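Subject: Re: [bimimham-rumours] The bin chip message again

On 6th March, Bogdan Szczepańska wrote:

> Has anyone else had the wheelie bin message this weekend? It came to me
> from my sister-in-law, then from a man I used to work with, then from the
> allotment group, and all of them had the same wording. I've copied it
> below as it reached me, capitals and all.
>
> "URGENT please read before you put your bin out. Nolberg have put SPY
> CHIPS in every new bin in Bimimham. The chip has a tiny computer that
> weighs your rubbish and listens for glass. Go over your limit 2 times and
> it is a £1,000 FINE straight to your door. They did it in Akville first
> and 1,351 families have already been fined. Look under the rim of your
> bin, if there is a round black plug you have been CHIPPED. You can take it
> out with a flat screwdriver, it is your right. Forward to everyone you
> know before they take this down."
>
> There is a round black plug under the rim of mine, so that bit at least
> is right. I haven't touched it. What do I tell people? My sister-in-law
> has already got the screwdriver out and I'd like to get to her first.
>
> Also, does anyone remember whether this is the same one that went round
> in the summer? I have a feeling I've read the glass part before.
>
> Bogdan

Bogdan,

Yes, it's the same one. I went back through the list archive last night and we had it in August, almost word for word. In August it was brown bins and the fine wasn't given as a figure, only as "hundreds". The glass part was there, and so was the screwdriver. The Akville families are new.

I'll take it in pieces, because some of it is true and people notice if you tell them all of it is rubbish.

The plug. The new bins do have a tag in them. Nolberg said so in the leaflet that came with the bins, on the back, under the collection days, in the sort of print most of us don't read. When a bin is lifted the lorry reads the number and the office can see that the bin at that address has been emptied. If you ring up to say you were missed, that is what they look at. The leaflet also says the tag holds a number and nothing else. My own bin has one, and so have all my neighbours' on Rutkowska Street.

The number of bins. The message says "every new bin in Bimimham". The delivery notice said 3,837 bins in the first round, which was the terraces and everything on the north side of the railway. The rest of the town still has the old ones with no tag, and plenty of the people forwarding this live there. It may be worth asking your sister-in-law who sent it to her and whether that person has a new bin at all.

The fines. I rang Nolberg on Thursday, before your message, as I'd had it from somebody at work. The woman on the phone said they are a collection firm and don't issue fines to anybody, and that she had answered the same question all morning. I then asked the council desk, who said there is no weight limit on household bins here and so nothing to go over. I asked both of them about Akville. Nolberg don't collect in Akville. A different firm has that contract and their bins aren't tagged.

I can't find where 1,351 comes from. I looked for it on its own and the only match I found was in the Akville minutes, for bulky waste collections booked in a year. It could be a coincidence. If somebody did take it from there, they took a number and changed what it was counting, and we've seen that done before with the bus pass rumour. I wouldn't put this in a reply to anyone, as I can't show it.
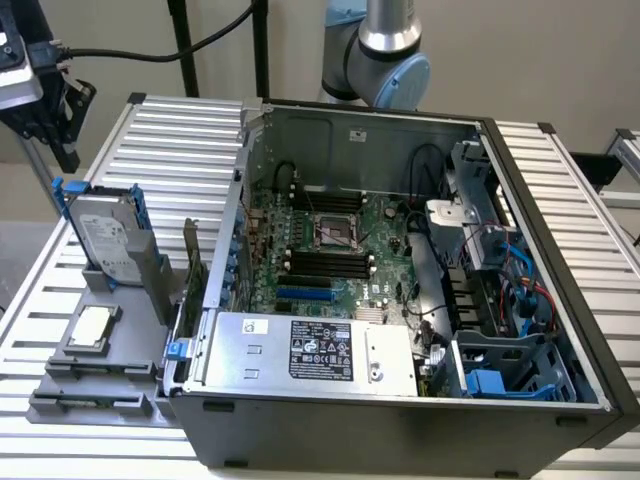
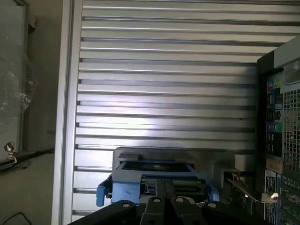 The "tiny computer" is the part I've had most trouble with, because people hear the word chip and fill in the rest for themselves. A tag of this kind has no battery. It gets a very small amount of power from the reader when the reader is close, sends back its number, and stops. There is no scale in it and no microphone. I tried explaining this to my father and got nowhere until I stopped talking about tags and talked about the machine he has under his desk. The computer in the first picture has its case open and its main board in place, with memory slots above and below the socket, but the socket itself is empty and there is no processor in it. You could not weigh, listen or add up with it as it is, and it is a good deal more of a computer than a plug in a bin. He accepted that, more or less. He then asked whether the lorry could do the weighing instead, and it's a fair question. Some lorries elsewhere do have scales on the lift. Nolberg told me theirs don't, and I have only their word for it.

So I'd be careful with that one. If somebody asks whether a bin lorry could weigh a bin, the answer is yes, such lorries exist. If they ask whether ours do, the answer is that the firm says no, and that without a weight limit there'd be no rule to use it for. Please don't say "impossible". We said impossible about the parking cameras and had to take it back.

The screwdriver. This is the bit I would like stopped, and if you only have time to tell people one thing, make it this. The bins belong to the council and the tag is part of the bin. I asked what happens if one is taken out and was told that the lorry won't register the bin, so if you report a missed collection there's no record either way and you may wait until the next one. There's no penalty that I could find. But the plug sits in a moulded hole, and on at least one bin in my street the rim has split where somebody levered at it. It now fills with rain.

For your sister-in-law, and for the allotment group, I'd send something short. Long replies don't get forwarded. I've used this since Thursday and had no complaints:

"The new bins have a number tag so the lorry can record that they've been emptied. It was in the leaflet. It can't weigh or listen. There is no weight limit here and no fine. Nolberg don't collect in Akville. Please leave the tag where it is."

Change it as you like. I'd leave out the word "hoax", as some people take it to mean that you are calling them stupid, and then they stop reading. I'd also leave out my August remark, for the same reason.

A few other things while I'm writing.

If anybody still has the August version on their phone, could they send it to me as it arrived and not retyped? The copy in the archive was typed out by hand and I'd like to compare the spelling. The present one has "Bimimham" spelt correctly, and that makes me think it was at least altered by somebody local. The August one, if our copy is to be trusted, had the second m missing.

I've also seen a voice note going round with the same content, a man reading it out in a tired voice and saying his cousin drives for Nolberg. It's about a minute long. I don't have the file, only heard it from somebody else's phone in a queue. If you get it, keep it.

The page on our site about the brown bins is out of date and I'll change it this week to cover both versions. I'd like to put in a photograph of the back of the leaflet, but mine has a ring from a mug right across the line about the tag. Has anyone got a clean one? A scan would do. The library had a pile of them by the door but they'd gone when I looked.

Finally, on the question of asking Nolberg to put out a statement — I did suggest it when I rang. She said she would pass it on. I've heard nothing and I'm not expecting to. The council desk was more willing and may put a line on the collections page, and if they do I'll post the link here so that we have something official to point at.

Let me know how you get on with the screwdriver.

Regards,
M.

--
bimimham-rumours mailing list
To leave the list, reply with the word unsubscribe in the subject line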